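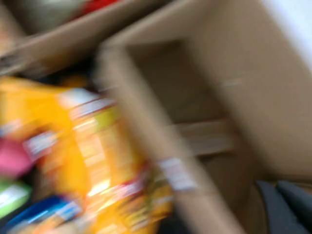
Usness Online: Frequently Asked Questions
Teaching Able Readers in Mixed Classes (ages 7 to 11)

We get a lot of emails about this course and we love answering them, but the same questions do come round, so we've put them together on one page. If yours is missing, use the contact form and we'll reply within two working days (usually sooner, we're a chatty lot).

Who is the course for?

Class teachers, teaching assistants, librarians and anyone who home educates. You don't need any training in gifted education. Plenty of people join us with one particular child in mind, the one who has finished the book, the spare book and the poster on the wall by ten past nine, and that's a great place to start from!

What will I study?

There are six units. The first two look at how strong readers think and what they tend to skip over. Units three and four are all about choosing texts, including picture books, which are far richer for older children than they're given credit for. Unit five covers talk and questioning, and in unit six you plan a half term of reading for your own class. Unit four is the longest by some way, so leave yourself a clear weekend for it if you can.

How long does it take?

Most people need 105 minutes a week for six weeks. You can go faster. You can also go a good deal slower, as your login stays open for 300 days from the day you join.

When does the next group start?

The summer group opens on 14th July, and there's another in January. Joining a group means you share a discussion board with people on the same unit, and the board is a real joy, especially in unit two, when everybody starts swapping book titles. If neither start suits you, choose "own pace" when you book.

What does it cost?

£119 for one person. Schools sending three or more staff pay £80 each. We can invoice a school or trust directly, so please put your order number in the box on the booking form, as we can't add it afterwards.

Do I need to buy any books?

No. Extracts are supplied for every task. Each unit has a reading list if you'd like to go further, and most of the titles can be borrowed from a public library.

I teach a class with a very wide spread of reading ages. Will it still work?

Yes, and we'd say those classes get the most from it. The activities are built so that everyone starts with the same short text and then goes off in different directions. A child who reads slowly but thinks deeply can do the hardest task in unit three, where the text is only eleven lines long and can be read aloud.

What about children who speak English as an additional language?

Unit three has a full section on this. We look at children who are able readers in their first language and whose English hasn't caught up yet. There are tasks using translated folk tales and a lovely one on words that won't translate. Please don't skip it, even if you have no such pupils this year.

Is there a test at the end?

There's no test. You hand in your half-term plan and a short piece of writing on one pupil's reading (change the name, please). A tutor reads both and sends written comments. If something needs more work you can send it in again at no charge.

Will I get a certificate?

You will, as a PDF you can print, once your tutor has signed off the plan. It shows the course title and your hours of study. The course does not carry university credit.

Can I do it on a tablet or phone?

A tablet is fine for everything. On a phone the videos and quizzes work well, but the planning grid in unit six is fiddly and you'll want a bigger screen. All videos have captions and a transcript.

What is the Borncombe Day?

Our yearly get-together for past and present learners, held in Borncombe. It's a full day of workshops with lunch included, and a book swap that takes over the whole of the afternoon break. Places are offered to current learners first. Travel isn't covered.

What's the difference between this course and Karnavport?

Karnavport is our story project for pupils, set in a made-up harbour town where the children solve problems by reading letters, maps and old notices. It's sold separately. You'll meet two of the letters in unit five, and you may use those with your class as often as you like.

Who are the Pietrzak Bursaries for?

Teaching assistants and home educators paying their own fees. A bursary covers the whole cost. Fill in the one-page form and tell us in your own words why you'd like to take part. Spelling and style don't count, so just write as you'd talk.

Can I change my mind?

Yes. You can have a full refund in the first two weeks as long as you haven't opened unit three. After that, we can move you to a later group free of charge, once.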